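How to Pack a Carry-On So You Can Find Things Again

My first long trip with only a carry-on was a mess from start to finish. I had packed carefully, or so I thought, and by the second night everything I owned was spread over a hotel bed while I hunted for one clean pair of socks. I've gotten a good deal better since then, mostly by making mistakes and then writing them down in the back of a notebook, and this page is more or less that notebook typed up (with the grocery lists taken out).

Before you start

Get the bag out a few days early and leave it open somewhere you'll walk past it. I put mine on the chair in the spare room. Things occur to you while you're brushing your teeth or waiting for the kettle, and it's so much nicer to drop them straight in than to make yet another list and lose it. If it's been a while since you used the bag, turn out every pocket first. Last November I found a luggage key, two restaurant mints and a library card I'd already paid to replace!

Check the size limit for your airline, and check it again for the flight home if you're coming back with a different one. Measure the bag with the wheels and handle included. My old Tovelari case fit every sizer I ever put it in until I stuffed the front pocket with a paperback and a rain jacket, and then it fit nothing.

Choosing the clothes

Lay everything out on the bed. Pick the shoes first, one pair to wear and one to pack, and then choose clothes that go with both. I know people usually do it the other way around, and I did too for years, but shoes take up so much room that they may as well be in charge.

For a trip of 9 days I bring clothes for five and plan on doing a little wash in the middle. My sister-in-law Brenda Lambert thinks this is grim, and she brings an outfit for every dinner, but she also checks a bag, so we have agreed to leave each other alone about it. Dark pants, a cardigan with real pockets, shirts that can all be worn with either pair of pants. Add one thing you love and feel good in even if it makes no sense. Mine is a yellow scarf.

Packing the bag

Heavy things go at the wheel end, so they don't slide down and crush everything when you stand the bag up. Shoes go there, soles against the side, with socks tucked inside them. Then pants, folded once the long way and laid flat with the legs hanging over the edge. Put your shirts on top, rolled or folded however you like (I roll the knits and fold anything with a collar), and fold the pant legs back over the whole pile like you're wrapping a sandwich. The pants come out with hardly a crease.

I used to be a great believer in packing cubes and I'm now only a mild one. Three is plenty: one for underwear and socks, one for sleep things, and an empty one for laundry. More than that and you're opening little zippers all evening.

The liquids bag

In the U.S., anything liquid in your carry-on has to be in containers of 3.4 ounces or less, and all of them have to fit in one clear quart-size bag. Buy a few refillable bottles and label them with tape and a permanent marker. Please do label them. Conditioner and body lotion look exactly the same at six in the morning.

Fill each bottle to the shoulder and leave some air at the top, squeeze it a little as you put the cap on, and lay a small square of plastic wrap over the opening before you screw it down. I haven't had a leak since I started on the plastic wrap. Keep the liquids bag at the very top of the case, or in the outside pocket if yours has one. 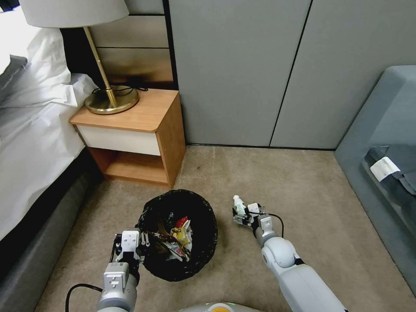 Once you get to your room, give yourself ten minutes to settle in before you lie down. I know how tempting the bed is. Hang up whatever creases, put the liquids bag by the sink, and pick a single spot for your keys, glasses and charger. Use the same kind of spot everywhere you go; I use the nightstand on the side nearest the door. Leave everything else in the suitcase with the lid open, and treat it as a drawer.

Doing laundry in the sink

Run lukewarm water, swish in a very small squirt of shampoo, and let things sit while you have your shower. Rinse until the water runs clear, then lay each piece on a dry towel, roll the towel up tight and kneel on it. This gets out far more water than wringing does, and it's kinder to the fabric. Thin things will usually dry overnight on a hanger. Cotton socks may not, so wash those on a night when you're staying put.

Packing to go home

Do this the night before if you possibly can. Laundry goes in the spare cube, shoes go back at the wheel end, and anything you bought goes in the middle with soft clothes around it. Finish off any nearly empty toiletries and throw out the ones you won't carry home. Then make one slow lap of the room: shower hooks, the outlet behind the lamp, under the covers, inside the safe. My neighbor Heriberto Bañuelos puts one of his shoes in the safe along with his passport so that he can't walk out without it, and I've copied him ever since he told me.

When you get home, empty the bag the same day and refill the little bottles before you put them away. I keep my liquids bag zipped up inside the case all year with a spare toothbrush and a comb, and the next trip starts with that part done.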